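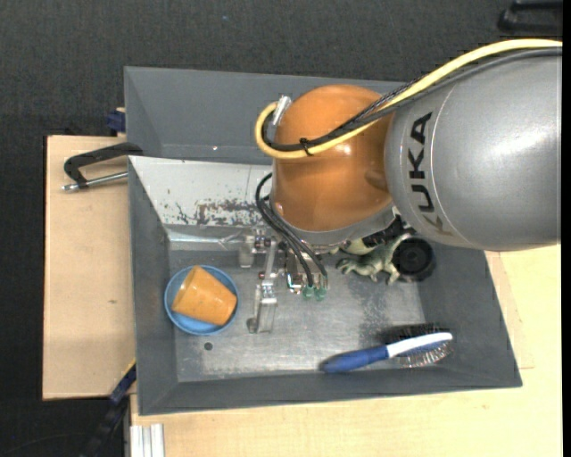
The Reten sloped bin is made for parts which arrive loose and have to be taken out from above. We build it in our workshop in Brondbridge, and we sell it as a single bin or with a stand. The walls go down at an angle, so small parts slide toward the middle and do not stay in the corners. Please look also at the floor, with its scuffs and pale streaks. The dark gray color of the walls is our standard color. The light panel at the back left side is where the paint has chipped in the lower part, and for this kind of damage we sell a small repair can in the same shade.

What you receive
The bin, fully assembled, with the floor already fitted. Screws for the stand are in a bag taped under the bin. The stand itself comes in a second box.

Dimensions and load
Inside depth: 190 mm
Maximum load: 40 kg, spread over the floor
Outside width and length: made to your order, please write them in the form

Price
Single bin 397, without tax and without transport. For the stand and for special sizes, Yuk-lan Mok will prepare an offer for you. She answers in the morning, before 11:00.

Cleaning
Use a soft brush and a dry cloth. If there is oil on the floor of the bin, a mild soap is enough. Do not use a wire brush on the painted walls. The scratches on the floor do not need any treatment, but if you feel a sharp edge with your glove, please take the bin out of use and send us a photo.

Spare parts
The floor can be changed without changing the walls. You need two persons for this, and it is better to empty the bin completely first. Order the floor under the name Reten Base. Side panels are also sold one by one, in dark gray or light gray.

Delivery
Bins in the standard size leave our store within 2 weeks. In February we are closed for stock counting and the orders wait until March. For questions about transport, please ask for Adel Hajji. If you already have a Farouk stand from our older series, tell us when you order, because the holes are in a different position and we must drill the bin for you.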